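We use cookies to improve your visit. Accept | Settings

3.2 Table surfaces

Clearing was scored at 15 tables in February. A table counted as clear only when loose items were back in the tray or off the surface – partly cleared tables were scored separately (Figure 3).
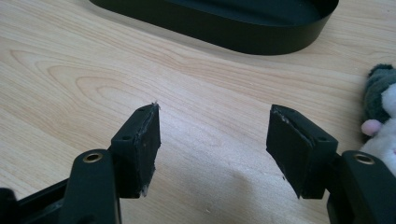
Page last changed: February, 10:40

Figure 3. Pale wooden tabletop with a black oval tray and a plush toy.

Soft toys were recorded apart from hard ones. Dust and small specks were ignored in scoring.

Contact: Severino Ortuño | © Skurkano | Back to top
3 comments · 174 shares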